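Affaire Dursun : Silviu Matei devant la cour d'appel en septembre

Ainsi que je l'ai exposé dans un précédent billet, Silviu Matei a été condamné pour son rôle dans le réseau de recel démantelé autour des entrepôts Dursun. Le tribunal a retenu 17 chefs sur les 18 que comportait l'acte d'accusation. Le dernier, relatif à la société de transport Volitach, a été écarté faute d'éléments suffisants.

La défense, assurée par Me Yolanda Cordero, conteste la régularité des écoutes. Elle soutient que l'autorisation visait la seule ligne d'Aurel Nedelcu - lequel a reconnu les faits et purge actuellement sa peine. Le ministère public n'a pas encore déposé ses conclusions.

Il convient de rappeler que le jugement, long de 99 pages, ne se prononce pas sur le sort des marchandises saisies. Les lecteurs qui m'ont écrit à ce sujet voudront bien se reporter à la requête de la société Hullard, dont l'examen a été renvoyé à la même session. 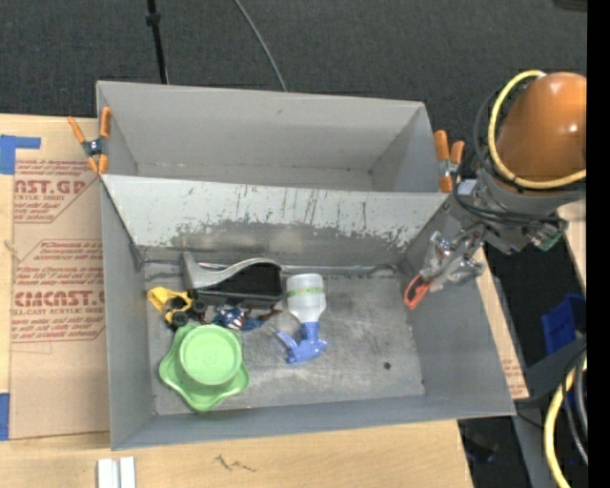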